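Chapter 4
Furnishing Small Rooms

Most of the furniture in a house stands against a wall. In the 40 apartments measured for this book, the longest wall of the main room was rarely the one with the most free space. Doors, radiators and windows take their share first, and whatever is left decides the size of the table or cabinet that will fit.

This chapter deals with storage pieces and side tables. Section 4.1 explains how to measure a wall and mark the door swings on a plan. Section 4.2 covers depth. A cabinet 40 cm deep suits most living rooms, but in a hallway it can block the way. Section 4.3 looks at height, and at what can be kept on a flat top without making it useless for anything else.

You will need a tape measure, squared paper and a pencil. Keep your plan from Chapter 3, as the exercises build on it.

Before reading on, write down the three pieces of furniture you use most at home and where each one stands. 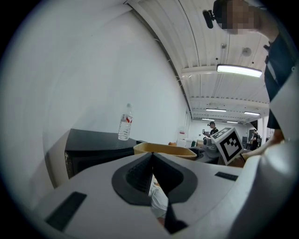 Lorraine Ashby remarked that she had measured her own hallway twice and still bought a cabinet too deep for it, as she had forgotten to allow for the baseboard.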